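The Front Room Comes Back

There was a time, and I am old enough to remember it, when every house on our street had a room you weren't allowed to sit in. My grandmother kept hers behind a closed door, opened it for weddings, funerals and the man from the insurance company, and dusted it every morning of her life. I used to sneak in during the long afternoons of June just to run a finger along the carved wood (and I always got caught, because I always left a print).

For years those rooms went out of fashion, and the furniture went with them, mostly for very little money. Now it seems people want it back. At Niven, a secondhand shop I visit far more than my husband would like, a settee that once sat unsold at 72 dollars goes for 600, and they tell me the good ones hardly make it through the door.

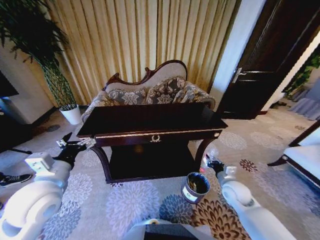 Formal furniture asks for a bit of nerve, and I think the trick is to let it be as grand as it wants to be. People buy one lovely old piece and then surround it with timid things, as though to say sorry for it. I would much sooner see a carved settee in a floral damask, with cushions in big cream flowers to match, and a dark, glossy table set right in front of it with a gold laurel wreath on its apron. Tall pleated curtains in beige and gold make a fine backdrop for all that dark wood, and a leafy plant in a plain white pot keeps the corner from getting too solemn.

As for upkeep, a dark polished top shows everything, so keep a soft cloth in a drawer nearby and don't drown the wood in spray. A small tin of wax lasts me about 50 rubbings. And please, sit on the settee! Have your coffee there, read the paper, let the grandchildren pile on. My grandmother would be horrified, but I suspect she'd have liked the company.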